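Journal > Shop Notes > Grippers

9th March

Second day with the hand-held gripper kit from Horkico, and I'm still a bit giddy about it. Trimgate wants a yes or no on buying 4 of them for the picking work, so I've got two weeks to make up my mind (I suspect I already have, but don't tell anybody!).

Swapping the pads took me way longer than the booklet says. I dropped a screw, found it, dropped it again. Once the magenta ones were on, though, I went straight to the table and started lining up on things before I'd even had coffee. The mouse over on the right was the one I wanted, a nice awkward rounded shape.

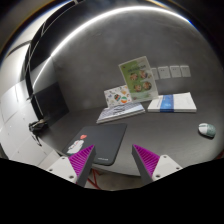
Ongart reckons the pads will be the first thing to go, and wants to know what a replacement set costs before anyone signs for anything. Fair enough. I wrote to Horkico about it this afternoon and got back a very cheerful message with no price in it, so I'll try again tomorrow. The Stikemard grippers we tried in January ate through their pads like candy, and I don't want to go through all that again.

What I do love is the feel of it. You close your hand and the fingers just follow along, no lag that I can notice, and I had my wrist twisted every which way trying to catch it out. My forearm is sore after roughly 70 grabs – I may be squeezing harder than I need to. Still haven't tried anything heavier, the spec sheet says 300 grams and I'd like to see that for myself. 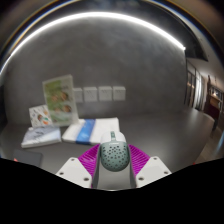
Mouse in the grip, ribbed pads on both sides.

Need to charge everything tonight and find that second screwdriver.

Search this journal Go

Recent entries
Unboxing the Horkico kit
Goodbye to the Stikemard grippers
Pads, screws and a sore thumb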